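Car pulls to the right after two new front tires

Drundora Community Help > Cars and Trucks > Tires, Steering and Suspension

Zineb Nasr
Posted Sat 19 September

I had two new tires put on the front of my sedan at a shop in Prulberg. The old ones were worn on the outside edges. The rear tires are the ones that came on the car when I bought it used, and they still have decent tread.

Since the new tires went on, the car drifts right. On a flat road at 45 mph I can take my hands an inch off the wheel and it starts heading for the shoulder within a few seconds. It is not a hard pull, but my left arm gets tired on the drive to work. It did not do this before, or if it did I never noticed.

Things I have checked so far:

Tire pressure. All four match the sticker inside the driver's door. I checked them cold in the morning.

Lug nuts. All tight.

Different roads. It drifts right in the left lane too, and in a parking lot that looks level to me.

The shop says I need an alignment and they want to sell me one. They also said the lower ball joint on the passenger side "has a little play" and quoted me for that as well. I am not against paying for something that is broken, but I would like to know what I am paying for. The alignment was done in July of last year and I have not hit anything that I remember.

The car has 2900 miles on it since the last oil change, if that matters to anyone. The steering wheel sits straight when I hold the car straight. No vibration at any speed. The brakes feel normal.

Is it the tires, the alignment or the ball joint? And is there a way to tell at home before I go back there?

3 replies

Ismail Berrada
Member, 1172 posts

Start with the tires. The pull showed up when they were put on, and testing them costs you nothing except half an hour with a jack.

A new tire can pull to one side even when there is nothing wrong with your alignment. The belts inside the tire are sometimes a little off center, and the tire then rolls as if it were slightly cone shaped. You can't see it by looking. People call it conicity, or just radial pull. It happens with cheap tires and with expensive ones.

To check for it, swap the two front wheels side to side. Left wheel goes to the right, right wheel goes to the left. Look at the sidewalls before you do this. If they have an arrow or the word "rotation" on them, the tires are directional and should not be run backward, so you can only do a very short slow test that way, and I would skip it and let the shop handle it. If there is no arrow, go ahead.

Park on level concrete, set the parking brake, and chock both rear wheels. Crack the lug nuts loose while the tire is still on the ground. Jack at the pinch weld or wherever your manual shows, and put the car on stands before you pull a wheel. You will want both front wheels up at once, so you need two stands. Torque the nuts to the number in the manual in a star pattern. Check them again after a day or two of driving.

Then drive the same road at the same speed.

If the car now drifts left, it is the tires. Take it back and ask them to replace the bad one under the tire warranty. Most shops will do it if you tell them the pull changed sides.

If the pull is gone, or it is so small you have to look for it, leave the wheels where they are and drive the car.

If it still drifts right the same as before, it is not the front tires, and you can move on to alignment, the ball joint, or a dragging brake.

For the brake, drive ten minutes without using the pedal more than you have to, stop, and hold your hand near each front wheel without touching it. If the right one is giving off a lot more heat than the left, you have a caliper that isn't letting go. A car with a sticking right front caliper will pull right all the time and you won't always feel it in the pedal.

About the wear on your old tires. Both front tires worn on the outside edges usually means too much toe-in, or a lot of miles with low pressure if the inside edges were worn too. Toe by itself does not normally make a car pull. Camber and caster do, when they are different from one side to the other. So you may well need the alignment anyway to keep the new tires from going the same way as the old ones. Do the swap first though. If you get the alignment first and the car still pulls, you will be arguing with them about it.

When you do get it aligned, ask for the printout with before and after numbers. Look at the left and right caster. A difference of half a degree is normally fine. A car drifts toward the side with less caster, and it drifts toward the side with more positive camber. If the before numbers are all in the green and close to each other, the alignment was not your problem.

Ouali
Member

Had the same thing, it was the ball joint. Just replace it.

Arnik
Member

I would not replace it only on "a little play." Ask them to show you. They should have the car in the air with the suspension loaded or unloaded depending on the design, put a pry bar under it, and let you watch the joint while somebody moves the bar. Every car has a limit for how much movement is allowed, and some joints are allowed to have a little when new. Ask what the limit is for yours and what they measured. If they can't give you either number, get it looked at somewhere else.

That said, don't sit on it. If a lower ball joint comes apart, the wheel folds under the car. If you hear a clunk over speed bumps or when you turn into a driveway, stop driving it until it has been checked.

The order matters too. If the joint does turn out to be bad, it has to be replaced before the alignment. Loose parts move around and the settings won't hold. I paid for two alignments in one summer that way.

I agree with Ismail on swapping the tires first. I had a set of 5 (full-size spare included) and one of them pulled. Moved it to the back and never felt it again. Moving a puller to the rear is a fair fix if the shop won't replace it and the tread depth is close to even all around. Yours won't be even, with new on the front and old on the back, so I would push for the replacement.

Write down what you find after each test, with the road and the speed. It makes the talk at the counter a lot shorter.

More from Drundora

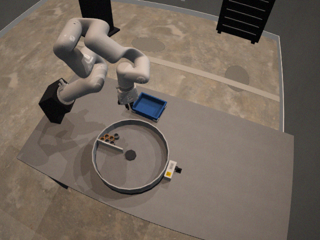

Robot arm and blue tray, computer rendering

Related threads in Tires, Steering and Suspension
Steering wheel off center after tie rod job
How long can I drive on a plugged tire
Clicking from left front only when turning
Do I need an alignment after new struts

Log in to reply to this thread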